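Unit 4 handout: Low-fired earthenware on the stove and in the oven

Reading before the tutorial: sections 2 and 3 of the Smits manual.

4.1 Why clay pots crack

Earthenware is a poor conductor. When a flame touches the base of a pot, the outer skin heats and expands well ahead of the inner wall, and the difference shows up as tensile stress on the cooler side. Ceramics are strong in compression and weak in tension, so failure normally begins at a small flaw on the cool face and runs from there.

Three properties matter most: the coefficient of thermal expansion, the conductivity and the wall thickness. A thick wall holds a steeper gradient for longer. A porous body is weaker overall, but its pores tend to stop a crack before it travels. This is why coarse, open clays have been used for cooking pots in so many places, and why a dense, fine-grained dinner plate should stay off the burner.

4.2 Shape

Rounded bases spread stress better than flat ones. A sharp corner between base and wall concentrates it. The conical or domed lid of a tagine has little to do with cracking. Its job is to give vapour a large, cooler surface to condense on, and the liquid then runs down the slope to the rim and back into the dish. The knob stays cooler than the rim and serves as the handle.

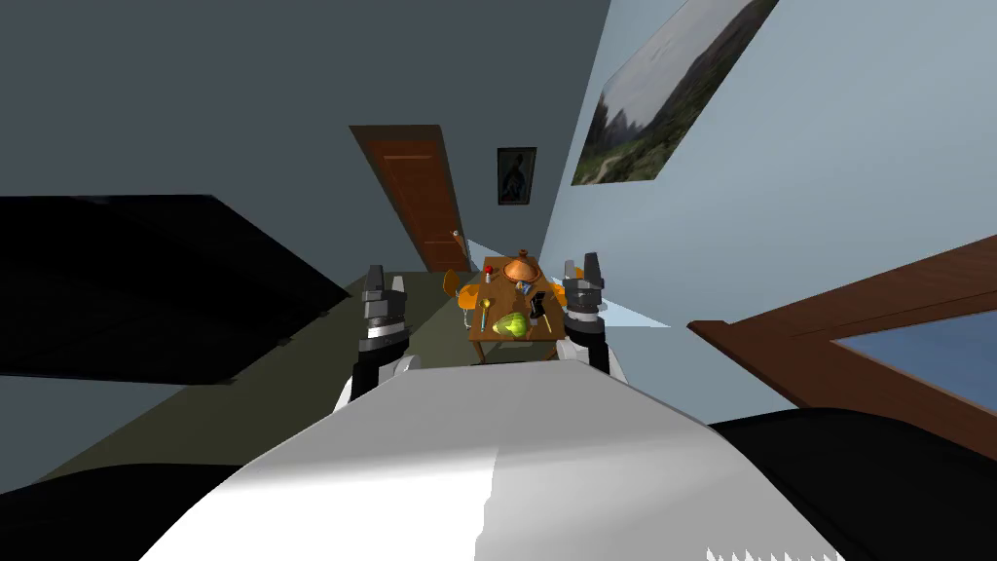
One student asked whether the condensing effect is large enough to matter, given that any heavy lid with a good seal returns most of its moisture. The point is fair. At a low simmer the seal at the rim governs the loss, and lid shape is a second-order effect. It becomes easier to measure when the seal is poor, as it often is with hand-thrown ware.

4.3 Bench figures

The test body for this unit is the Zovonitz red, fired at 790 degrees. Each dish is weighed dry, soaked for 40 minutes, then wiped and weighed again. The gain in mass divided by the dry mass gives absorption. Record it as a percentage to one decimal place.

For the simmer test, add 600 millilitres of water, fit the lid and hold at the lowest setting on the Dreletti hotplate. Use the diffuser plate. Weigh the whole assembly at the start and again at 38 minutes. Do not lift the lid between readings.
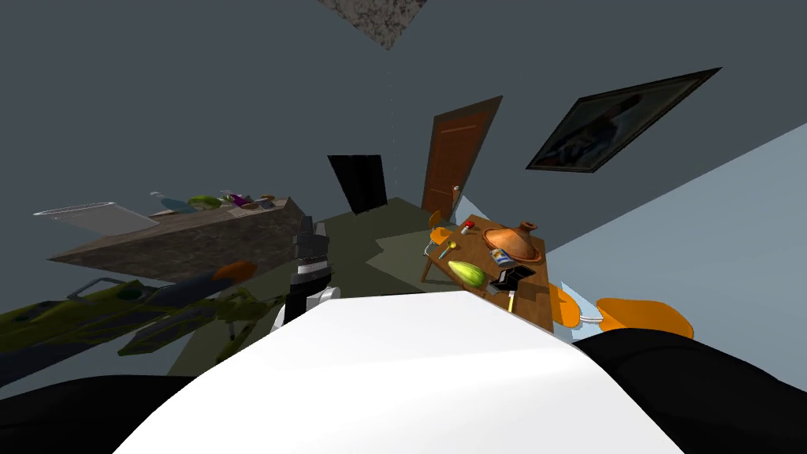
Loss through the wall and loss at the rim have to be separated. Run the test once with the rim sealed with flour paste and once without. The sealed run gives an estimate of wall loss, and the difference between the runs is attributed to the rim. Unglazed bodies will show a higher sealed loss - sometimes enough to leave a damp patch on the diffuser.

4.4 Glaze fit

If the glaze shrinks more than the body on cooling, it is left in tension and crazes. If it shrinks less, it is in compression, which is preferable up to the point where it shivers off the edges. Crazing can also appear months later as a porous body takes up moisture and swells.

Enter results in the Cellix sheet under your bench number. Tutorial questions 5 to 9 use your own absorption values.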